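About the Soft Produce Handling Group

By Manuela Ferri, Herkholm
Updated in December

The Soft Produce Handling Group is a research unit of the Herkholm Institute. It studies how robots may learn to pick up, hold and put down fruit and vegetables without bruising them. The group was set up to answer a question raised by growers and packers: why does a machine that can lift a tin all day fail with a bunch of grapes? The group has 13 members, drawn from engineering, computing and plant science, and is led by Thomas Benedetti.

Our method

The group's central piece of work is a training method known as Veser. Most grasping systems choose a point on an object, close the fingers and check afterwards whether the object has been lifted. This serves well for solid items of a known shape. A bunch of fruit behaves otherwise. It sags, it turns on its stem, and its weight moves as the berries settle against one another.

Under Veser, a person guides the robot through each task by remote operation. The positions of the arms and fingers are recorded together with the views from the head and the wrists. A model is then trained on the recordings, and is asked to predict the next short stretch of movement as well as the pressure that the fingers ought to be applying at the end of it. When the pressure measured departs from the pressure predicted, the hand eases its hold before the arm moves further. We call this step the yielding check, and it is the part of the method on which most of our present effort is spent.

Each task is recorded in sets of 50 demonstrations. Operators are asked to work at their own pace and to leave their hesitations in. Earlier sets, from which pauses had been trimmed, produced a model that moved with confidence and squeezed too hard. The recordings are reviewed by a second member of the group before they are admitted to training.

The method is tested on more than one form of machine. We work with hands of a human pattern and with simpler grippers, and the same training procedure is used for both — only the last layer of the model, which turns a planned movement into motor commands, is fitted separately.

Results to date

In the latest round of trials the group carried out 103 attempts to lift a bunch of grapes by the stem region and move it from one crate to another. Before the yielding check was introduced, 40 attempts in a round of the same size were completed without a dropped or crushed berry. With the check in place the figure rose to 88. Bunches lying across one another remain the hardest case, as the fingers must pass between two bunches and will often take hold of both.

Tomatoes have given a more mixed result. Single fruit of medium size are handled reliably. Small fruit lying close to the wall of a crate are still missed more often than we should like, and a revised approach angle is under study. The results for tomatoes have not yet been published, and should be regarded as provisional.

A further finding concerns artificial produce. Models trained on artificial fruit alone carried over to real fruit poorly for pressure, but quite well for the path of the arm. The group therefore makes use of artificial produce in the early part of training, where its constant shape allows one day's work to be compared with another's.

Partners and support

The recording software is developed jointly with Ceditov, which also maintains the operator stations. Trials under growing conditions are arranged through the Montoya programme, whose member growers advise us on which faults in handling matter to them and which do not. Their advice has altered our scoring more than once: a bruise near the stem, for example, is now counted as a full failure.

Working with us

The group accepts two doctoral students each year and a small number of visiting researchers. Applicants need not have worked with robots before, though a sound grounding in either statistics or mechanics is expected. Growers and packing firms wishing to propose a crop for study are asked to write to the group office, stating the crop, the usual container and the chief causes of loss. Proposals are considered twice a year. Recordings from completed studies are made available to other research bodies on request, subject to a short written agreement.

The work at hand

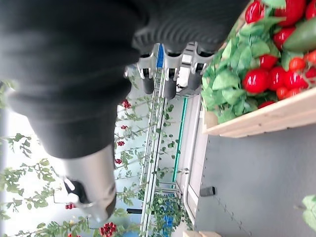
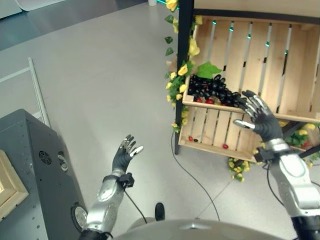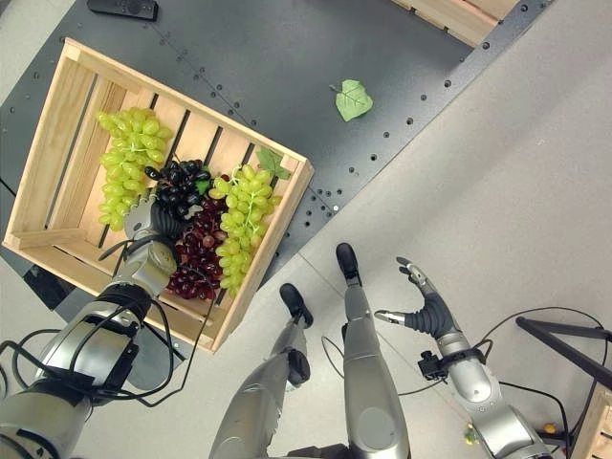
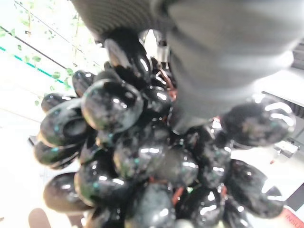

Grape and tomato handling, Soft Produce Handling Group. Last picture: black grapes at the gripper, seen close to.

Contact: Group Office, Soft Produce Handling Group, Herkholm Institute | © Herkholm Institute. All rights reserved. | Back to top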